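Visiting the Detden robotics club, open evening in May

I drove the 34 miles to Joltthorpe on a whim, and I'm so glad I did! Caroline Makokha, who coaches the students, met me at the door and took me straight to the two-armed robot (they call it Yeon, and I never did find out why). This season's project is sorting small car parts, brake pads and grommets and so on, into a metal tray. The kids talked me through their grippers for ages, all of them at once, and I loved every minute.

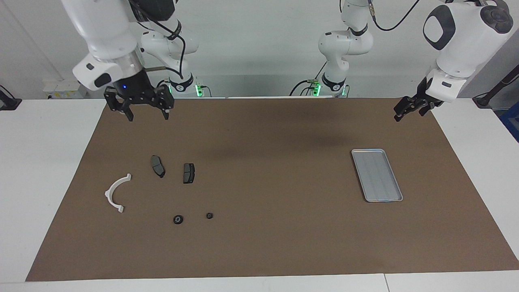
I stayed well past 7, had far too much lemon cake, and promised Caroline I'd be back.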